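Robot learns the table in simulation before it touches a real domino

By Marin Papadopoulos

A robot arm that has practised only inside a computer can now sort and place small flat pieces on a real table with very little extra teaching, according to a research group which presented its results to colleagues and industry visitors on Thursday afternoon.

The method is called Drillumer. It was developed by a team of four under Azra Georgiev at the Dimitriou laboratory, together with the engineering firm Vatell, which makes handling equipment for small factories. The idea is that a robot should not repeat a whole task again and again until it succeeds. Instead, the program looks for the short moments in which the robot fails most often, and it drills only those.

"When you learn the violin, your teacher does not ask you to play the full piece forty times," Georgiev told the visitors. "She puts a pencil mark over the difficult bar, and you play that bar until it is in your hand. We have tried to give the pencil to the computer."

For their tests the researchers chose work that looks simple to a person. The arm must pick up a thin piece from a mat, carry it to a given position and set it down beside others without disturbing them. Thin objects are a well-known difficulty in robotics. The fingers of a gripper must come very near to the table surface, and a small error in height is enough to miss the piece or to press it into the mat. A small error to the side will push the neighbouring pieces out of their row.

In the first version of the project, which began in January, the group trained the arm in the ordinary way. The simulated robot received a layout, attempted the complete task and got a score at the end. Krešimir Hoxha, who wrote most of the training software, said that this worked, but it was slow and the behaviour was not very stable.

"It became excellent at moving through the air," he said. "That part is easy, and it practised it thousands of times for no benefit. The last few millimetres stayed poor for weeks."

With Drillumer, the program records the state of the simulated room at many points in each attempt. If an attempt goes wrong, it travels back along the record and finds the latest point from which the arm could still have succeeded. Training then restarts from that point, with small changes in the position of the pieces, the friction of the mat and the direction of the light. After the robot manages the difficult moment reliably, the program moves the starting point earlier, until the pieces of practice join into one complete movement.

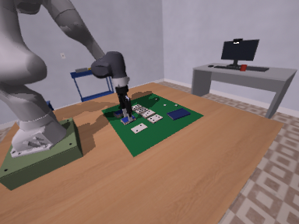
The simulated workspace, with the gripper over a small blue card on the green mat. Image: Dimitriou laboratory

The simulated room is more detailed than the movement of the arm would need. I-hsuan Huang, who built the virtual room, said that the furniture, the walls and the shadows are there for the vision part of the system, which has to recognise the pieces from rendered pictures. In an older model the table stood alone on a plain grey background, and the system was confused when it was later shown a normal office.

"A shadow on the mat was the worst thing for it," Huang said. "It believed the shadow was an object and tried to go around. So now we give it shadows from every direction, also strange ones, and it has stopped to care about them."

The layout of the mat changes between practice rounds as well. Pieces may lie in a row or apart from each other, and their colour and markings can be different. The group does not ask the robot to understand any game. A piece with dots is only a piece with dots, and the instruction tells the arm which one to move and where.

For the final evaluation the team prepared 600 layouts that had not been used in training. All were tested in simulation, and each was tried once. The older method failed to complete the task in 16 per cent of them. With Drillumer the failures went down to seven per cent. Both methods were given the same computing time, so the improvement does not come from longer practice.

The more interesting question for the visitors was what happens on a real table. The laboratory has a physical arm of the same shape as the simulated one, and the researchers moved the trained program to it without changing its structure. They then allowed 20 short corrections by a human operator, who guided the arm by hand when the gripper approached at a wrong height. After these corrections the real robot handled the pieces in a manner that the team describes as close to the simulation, although the group has not yet finished the complete series of physical trials and declined to give a percentage.

Živko Kovačević, who is responsible for new products at Vatell, said that his company is looking at the method for customers who pack small goods in short series. These customers change their products often, he explained, and they cannot stop a line for several days each time to teach a robot again.

"In a big car plant, the robot does the same thing for years and you can pay for a long preparation," said Kovačević. "A workshop with a dozen employees has a different organization. On Monday they pack labels, next day it is tiles, and after that somebody brings a sample from the customer in a plastic bag. If the practice can run in the computer overnight, it becomes realistic for them."

He added that Vatell has no date for a commercial version, and that the price of the necessary computers is still under discussion. A first trial outside the laboratory is planned at Cerach, a producer of ceramic tiles, where the arm would lay out small sample pieces on display boards. At present this is done by hand in the sample room.

There are clear limits. Drillumer depends on the ability to go back to an earlier moment and start again from there, and this is possible only in simulation. If the virtual world behaves differently from the real one in some important aspect, the program will practise the wrong difficulty with great patience. Hoxha gave the example of pieces that stick lightly to the mat. The simulation did not include this effect at first, and the real arm let go of several pieces because its grip was too soft.

The method also has trouble with tasks where the failure has its origin much earlier than it becomes visible. If a piece is picked up at a slight angle, the problem may appear only when it is placed at the end of a tight row. The search backward through the record usually finds the right moment, Georgiev said, but it takes more time, and in longer tasks it can settle on the wrong one. The group is now working on a version that compares several possible starting points before it decides where to practise.

Some visitors asked whether soft objects, such as cloth or thin plastic film, could be trained in the same way. Huang answered that she would like to try, but that a good simulation of cloth is much heavier for the computer than a good simulation of a hard piece, and saving its state at many moments requires a lot of storage. For now the group will stay with rigid objects – first tiles, then small mechanical parts in a shallow tray.

The researchers intend to release the room model and the list of test layouts so that other laboratories can compare their own methods under the same conditions. The training software itself will follow later, after Vatell and the laboratory have agreed on the licence. Georgiev said she hopes this will not take long, as two of her students need it for their theses.

The physical trials will continue through the coming weeks. Groups who wish to see the arm at work can arrange a visit through the laboratory office, and are asked to write in advance, as the room has space for only a few people at once.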